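Progress report to Novivmont, egg handling and tray packing, Druten site
3 Mar 2018
Prepared by Jayanthi Mathew. Reviewed by Senthil Unnithan.

## 1. Status

The work is on schedule except for the washing check under 4. Spending is within the agreed budget and no change to the grant is requested.

The period covered the move of eggs from mixed storage into moulded trays, the sorting of shells by colour and size, and the recording of cracks. In all, 1,672 egg placements were logged. An egg used more than once is logged each time. Of these placements, 248 were marked for a second look. Most of the marks concern eggs set down at an angle in the tray, with the blunt end not fully upward.

## 2. Materials

Eggs are bought from Jivine in lots of 300. Each lot is mixed, with shells from cream to brown, and is not graded before delivery. Aba Issahaku checks each lot on arrival against a lamp and removes any egg with a visible crack. Removed eggs are entered in the log and are not replaced until the next lot.

Trays come from Swati. The first batch was too soft at the corners and bent when lifted full. The second batch has held its shape so far. Trays are discarded after 30 fillings or at the first stain, whichever is sooner.

## 3. Method

Eggs are taken one at a time from the mixed group and placed blunt end up. The row nearest the packer is filled last. Colour is noted as cream, beige, tan or brown. Usha Lobo and Maricica Voicu coded the same lot separately and disagreed mainly between beige and tan. The two classes will be merged in the final table, and the original codes will be kept in the log.

Very large eggs stand too high in the tray for a second tray to be stacked on top. They are now packed in the top layer only.

## 4. Open points

The washing check has not been done. The brushes ordered for it were the wrong size and have been returned. The check is moved to May.

## 5. Tray filling

The working surface is a long white table. The tray in use is light blue, with raised peaks in rows, and the eggs waiting to be packed are grouped beside it in mixed shades.

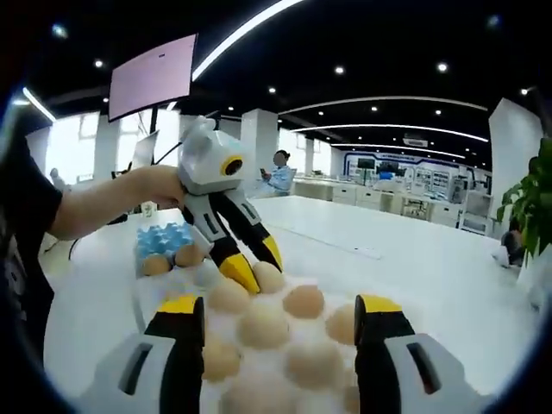 Does shell colour affect how an egg is packed?

Colour is recorded only. The place of an egg in the tray depends on its size, and all shades go into the same tray.

## 6. Next period

- Complete the washing check.
- Merge beige and tan in the final table.
- Agree a written limit for egg height in lower layers.
- Order further trays from the second Swati batch.

The log is kept at Druten and can be sent on request.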